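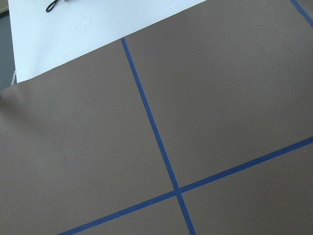
Removing tape glue from a painted bench top

I put painter's tape on my grey workbench last winter to mark out a cutting area, and left it on far too long. The tape came up but the glue didn't. Dish soap did nothing. What will lift it without taking the colour off?

Bundel

Suvora
Eucalyptus oil on a rag. Leave it 3 minutes, then wipe - don't scrub. Wash with warm soapy water after or the next lot of tape won't stick. Try a corner first.

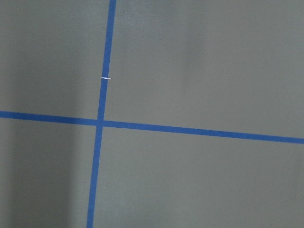

Ballarat, November

Rogelio Manalastas
I'd go with a hair dryer and an old plastic card before any oil. Warm a small patch, push the glue into a ball and pick it off. Mine took 2 goes. If the paint is water-based, stay away from acetone and metho, as both will soften it. For next time, pull the tape back on itself at a low angle, and don't leave it down for months.

Ayaaba
just sand it and repaint, 80 grit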